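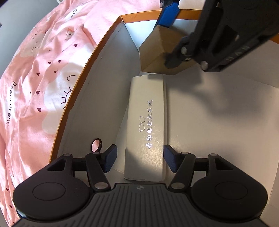 Gullton Residences Forum > Storage and Moves > Keepsake boxes

Topic: Packing order for mixed small items (soft toys, accessories, tools)

Posted by: F_Ekwueme_Storage
Status: Moderator

Residents of the Berrada building are reminded that the keepsake box service reopens in March. Each household may place one rigid box per bedroom on the shelving in the lower storage room. The shelving holds 100 boxes, and spaces are assigned in the order in which the forms are received.

Several questions reached the storage desk last season on how to pack a box that holds a mixture of soft toys, small leather goods and household items. The written rules are brief on this point. Until they are revised, the following guidance applies.

1. Place any flat printed card or packing slip at the bottom of the box or upright against a wall.
2. Place small cartons upright in a corner.
3. Soft toys may be used to hold other items in position. They should not be compressed by the lid.
4. Keys, key rings and tools should be wrapped or placed in a pouch.
5. Liquids, sprays and cleaning products are not accepted unless sealed in the original packaging.

Residents are invited to comment below. Comments received will be considered when the printed sheet is next updated.

Fatima Ekwueme
Storage Desk, Gullton Residences

--------

Posted by: berrada_4th_floor

Thank you for the guidance. I would like to ask for clarification of item 5. My daughter's box will include eyeglass cleaner in a white carton, lengthwise on the floor of the box. The carton has a small silver outline of a pair of eyeglasses on it and the name is in Chinese. Will the desk accept it on the strength of the carton, or is an English label required?

--------

Posted by: F_Ekwueme_Storage
Status: Moderator

An English label is not required. Please write the contents on the form in English and state whether the product is a liquid or a cloth. A carton that has been opened should be taken home.

--------

Posted by: pundik_user

I have used the service for two seasons and wish to record a different view of item 3. Soft toys should be bagged separately. A toy that has been holding up a carton for a whole season comes out with a flat side, and the plush never entirely recovers. I use the Pundik zip bags in the medium size, one toy to a bag. They are not expensive and the labels stay on.

I would also suggest that the lid rule be made stricter. In our row there were boxes last year with lids resting on ears.

--------

Posted by: H_row_resident

I must respectfully disagree with the previous poster. Plastic bags keep in whatever moisture was on the toy when it was packed. We lost a knitted rabbit that way. The boxes are rigid and the shelving is indoors, so a clean toy in an open box with a proper lid is sufficiently protected.
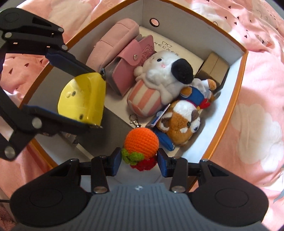

The arrangement we have adopted in our household is to give each kind of item its own side and to pack the soft things in close contact, without bags. Accessories are placed to the left and the larger toys to the right. The pink wallet is directly beside the plush cat, and I would ask members to note that its snap has a metal face, so the two should be separated by a cloth before the box is handed in. The pale pink pouch at the back left will serve for this purpose, or the wallet can simply go inside it if it fits. The small beige carton has the back corner, with the duck in the blue outfit in front of it. I would not wish to see either toy in a bag. The card with the eyeglasses illustration lies on the floor of the box, in accordance with item 1.

--------

Posted by: pundik_user

I accept the point regarding moisture, although it applies to toys that were not dry when packed. The remedy is to dry them. I note also that there is a round hole in the wall of your box. Dust will enter through it, and a white plush cat is the first item on which it will show.

--------

Posted by: H_row_resident

The hole is for lifting the box from the shelf. It can be covered from the inside with a piece of card. I do not regard it as an argument for plastic.

--------

Posted by: IMorgan_Facilities
Status: Staff

Facilities can comment on the matter of dust. The lower storage room is swept on a regular schedule and the air filters were replaced before the end of last season. Boxes with hand holes are permitted. Residents who are concerned may cover the hole with card or cloth. Please do not use adhesive tape on the outside of the box, as it pulls at the shelf labels of the neighboring spaces.

With regard to weight, the limit is 3000 grams for a box on the upper shelves. A box of soft toys will rarely reach it. Boxes that exceed it will be moved to the bottom row, and the resident will be notified.

Ifor Morgan
Facilities, Gullton Residences

--------

Posted by: mezzanine_parent

May I raise the subject of tools? Our box is kept by my son, who is nine. He has firm opinions on what belongs in it, and he has included a tape measure along with the animals. I had understood the service to be for keepsakes. If a tape measure is permitted, then I assume a small screwdriver is also permitted, and I would prefer to have a written answer before I lose this discussion at home a second time.

--------

Posted by: F_Ekwueme_Storage
Status: Moderator

Measuring tools without a blade are permitted. A tape measure should be locked, if it has a lock, and placed so that the metal hook does not face a soft item. Screwdrivers, scissors and craft knives are not permitted in keepsake boxes. They may be stored in the workshop lockers on payment of the annual fee of 20 dollars.

--------

Posted by: berrada_4th_floor

Our household has the same combination of items.

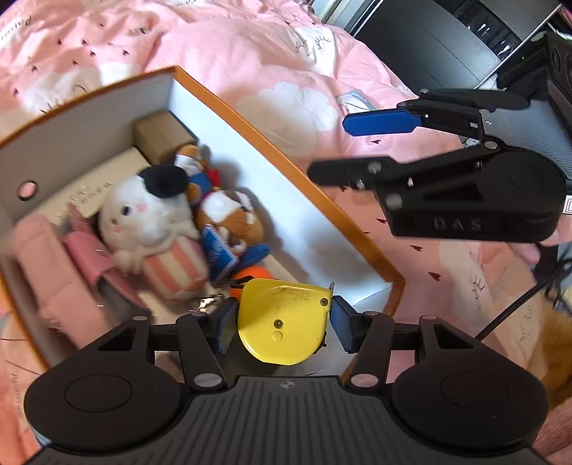 Yellow tape measure and open keepsake box. The metal hook is at the upper right corner of the tape measure.

I draw attention to the hook. It is small, but it would catch in the fur of the brown-and-white dog without difficulty. There is a silver key ring to consider as well. We intend to put both in a drawstring bag of the kind sold by Enance, which is thick enough that the hook cannot be felt through it. The orange ball can go wherever there is room.

My remaining question concerns the blue card or booklet with the white lettering. It is resting against the dog at present. Does item 1 apply to booklets?

--------

Posted by: pundik_user

I observe that a drawstring bag is now acceptable to this thread while a zip bag is not.

--------

Posted by: H_row_resident

A cloth bag allows air to pass through. I have no objection to bags for metal items and never expressed one.

--------

Posted by: F_Ekwueme_Storage
Status: Moderator

Item 1 applies to booklets. Please stand the booklet flat against a wall of the box, with the cover facing in.

On the matter of bags, the desk does not intend to require or prohibit them. The revised sheet will state that soft toys must be clean and fully dry, whether bagged or not, and that metal items must be wrapped. The lid must close under its own weight.

--------

Posted by: mezzanine_parent

I am grateful for the ruling on screwdrivers – it has been read aloud. Could the desk confirm how long the check takes on the day? Last year I waited with two children and a stroller in the corridor.

--------

Posted by: IMorgan_Facilities
Status: Staff

Each household will be given a 45-minute period in which to attend. The check itself is short. Please bring the form already completed and leave the lid off until the box has been inspected. Strollers may be left in the Berrada lobby beside the mailboxes.

--------

Posted by: F_Ekwueme_Storage
Status: Moderator

The revised sheet is being printed and copies will be left at the storage desk. This topic will remain open for questions on packing. Questions on fees should be posted under Accounts.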